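6 Mar 2025

Woke before the alarm and read the water meter in my socks. It says 2782. I wrote the number on the inside of the cupboard door, under the others, and then I could not sleep again, so I made tea and ate the heel of the bread with too much butter. It was still dark and the bin lorry was in the street. In my first winter in this country that sound frightened me every week, and now I only think whether I have put out the right bin. I had not.

The nurse wants me to drink 2000 millilitres in a day. She said it very kindly and wrote it on a small card, as if I might forget it on the stairs. I have been writing down what I drink for seven days now. I am bad at it. Tea I can do without thinking, but she said to have plain water as well, and plain water has always felt to me like a duty. At home my grandmother kept a clay jar with a lid, and we took from it with a tin ladle, and that water I remember as having a taste. The water here is very good, everybody says so, and it tastes of nothing at all. I suppose this is what they mean by good.

So I think a lot about cups and bottles these days, which makes my diary rather dull. I will write it anyway.

First, the pink. I have wanted to find the right word for this pink since Monday. Salmon is close, but I don't like to think of fish when I drink. Coral is maybe better. Inside the cup it is deeper, a dusty rose, and outside it is lighter and goes nearly white as you look down. My mother would have called it the colour of a healed knee. In our language this is one word and it is a compliment, more or less.

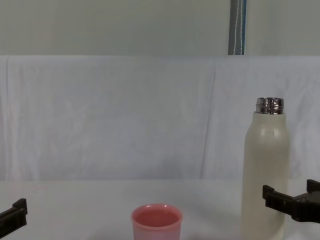
The pink cup and the tall bottle on the white table.

It is a plain cup. The rim opens out a little and it is rounded, so it is gentle on the lip. I have drunk from thin glass with a sharp edge and from those heavy mugs that feel like a kerb, and I have opinions about both. A plastic cup also does not make that noise on a table at six in the morning, when there are people under you who work nights. Gavin Lamont, downstairs, has never complained about me, but I have heard him complain about the gulls, so I know how he does it.

I said all this to Ishbel on the telephone and she asked if I was feeling all right.

The bottle is another matter. I like it to look at. It is the colour of cream, with very small speckles like on an egg, and it goes narrower towards the neck, and then there is the steel. It is a serious kind of bottle. But a bottle with a thread around the mouth has to be washed properly, and this is the job I put off. A cloth does not reach. The old toothbrush reaches but it sheds. I have tried the long brush from Grusari, the one with the blue handle, and it is good for the bottom and useless for the thread. In the end what I do is wind a strip of cotton round the neck and pull it from one side and then the other, as you dry your back with a towel. It takes perhaps as long as boiling an egg. I let the bottle stand upside down on the rack overnight, and in the morning there is always still one drop that goes up my sleeve.

For the smell I have a box of Zastitz powder, which Effie gave me. You put a spoon of it in with hot water and leave it. It foams in an unpleasant way and then it stops. I have used five spoons since she gave me the box, and I am still not sure if the smell was in the bottle or in my head. Effie says it does not matter which, if it is gone.

After breakfast it rained hard, so I did not go to the market. I answered two letters. One was from the bank and wanted me to prove my address, and they had sent it to my address. I wrote back politely. My written English is always more polite than I feel, I think because I learned it from old letter-writing books, where everyone remains somebody's faithful servant.

Then the cloth. I have been annoyed for days by the white cloth behind the table. It hangs well enough, but it is full of soft folds, and there is one long crease which goes down to the right and which I see every time, the way you see a crooked picture in the house of another person. White is honest about creases. On the brown curtains in my bedroom you could sleep a whole regiment and see nothing. I looked at it for a while with my tea in my hand. Then I took out the iron, and then I remembered that to iron it I must take it down, and to put it up again I need somebody taller. I put the iron back in the cupboard. All of this took twenty minutes and I would like them back.

The wall above is a colour that I also can't name. In the morning it is grey. By the afternoon I would say there is some green in it. The tin in the cellar says Plukberg and then a number, and the rest of the label has come off, so there will never be an answer. I like a pale wall. I grew up in a room that was painted dark red up to the height of a man's shoulder, and it felt like sitting in a mouth.

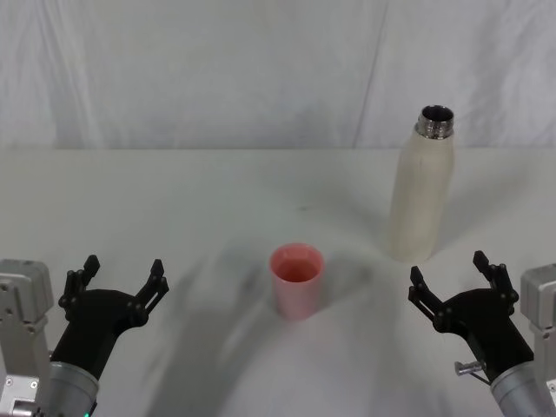

Effie Dow thinks I should leave the creases alone. She said it on the stairs, with her shopping in both arms: a cloth that has been ironed flat looks like a hospital, and a cloth with folds in it looks as if somebody lives nearby, and in any case white things in this town are grey by May, so why give them the best hours of your day. Then she asked me if I had drunk my water.

I had not drunk my water. It was nearly noon and on the paper I had only the tea, which I count as half. She stood there until I promised.

I thought about what she said while I cut the onions. She may be right about the hospital. I spent some time in one when I was nineteen, not for anything serious, and what I remember is how flat everything was, the sheets, the floor, the voices. But I also remember the steel jug by the bed, and how the sister poured from it without looking, talking to the next patient over her shoulder, and never spilled. I practised that for months afterwards. I ruined a tablecloth, and my father forbade it.

Pouring is a thing I have opinions about as well. Most people pour too fast at the beginning. They are afraid that it will run back along the bottle and down the wrist, and so they tip it all at once, and it comes in lumps — glug, glug — and half of it jumps out. With a wide mouth this is worse than with a spout. What you want is to bring the bottle nearly level and wait. There is a moment when nothing comes, and you must not get impatient in it. Then it comes thin over the lower lip, and it falls straight, and you can keep it like that as long as you hold still.

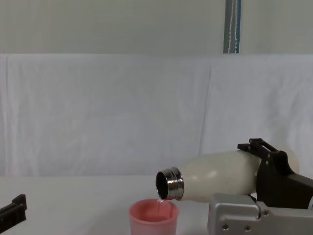 I learned this from oil, not from water. Oil teaches you because it costs money. My aunt had a shop with cans as tall as me, and she filled the small bottles of the customers herself, and she did not speak while she did it. If you spoke to her she finished first and then she answered you, sometimes a whole minute later, and by then you had forgotten what you asked. I believe I have something of this from her. Jui-lin told me once that talking with me is like sending a postcard.

The other thing is the height. If you pour from high up it makes a pretty noise and it splashes. If you pour from too low, the mouth of the bottle touches the cup, and then they click together and you feel clumsy. I keep it a hand above, or a bit less. I am aware that no person in the world needs instruction in this. But I have thought about it all week and it must go somewhere.

In the afternoon I slept for an hour in the chair, which I did not plan. When I woke up the rain had stopped and it was that yellow light that comes in under the clouds. I drank a full cup then, standing, all at once, the way you take a medicine, and wrote it down. Later another one with supper. Supper was lentils and the onions, and the end of the cheese that Ishbel brought. I burned the onions a little. I like them like that but I would not serve them.

Jui-lin Chiu wrote in the evening to ask if I still have the big thermos from Eide, the one we took to the lake. I do not. I think I left it on the bus in the year of the bad snow and never told her. I answered that I will look for it. It is a small lie and I am putting it down here so that it exists somewhere as a lie.

Total for today, if the tea is half: still under what the nurse wants, but better than yesterday. I have the bottle on the rack now, upside down. The cloth is not ironed.

Tomorrow: bread, stamps, the right bin. Ask Gavin if he owns a ladder.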